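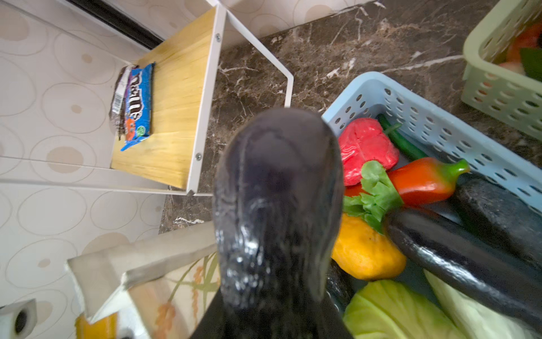 December 2019

Kitchen corner, second go. Noemi wants the counter kept usable this time, so anything that doesn't have to lie on the marble goes up on a shelf or into a basket.

The rack with the bamboo shelf stays. Gianni went over the screws in the board with a hand driver. Don't use the power driver on these, bamboo splits easily and we have no spare board until Pfister sends the next lot. White rack against the beige tiles is fine, leave it.

Candy goes on the shelf, artificial vegetables in the light blue basket. Brunello asked for the vegetables to be sorted by kind. Tried that on paper and dropped it, it would need 4 baskets and the counter won't take them. They stay mixed.

Basket set at an angle on the marble. Squared up to the wall it takes more room than you would think. If someone straightens it when wiping down, please turn it back.

Cleaning: damp cloth only on the marble, no vinegar. Dust shows badly on the dark brown, less so on the veins. The perforated baskets can go in the sink, but shake them out well, the small holes hold water. The bamboo shelf gets a dry cloth.

Spent nearly 2 hours on all this, most of it on the shelf.

To do:
Ask Osvaldo whether the Astham order includes a second shelf board.
Label for the basket, plain tape will do.
Samuele to check the list of vegetables against the one from April, it had 31 entries and some were crossed out.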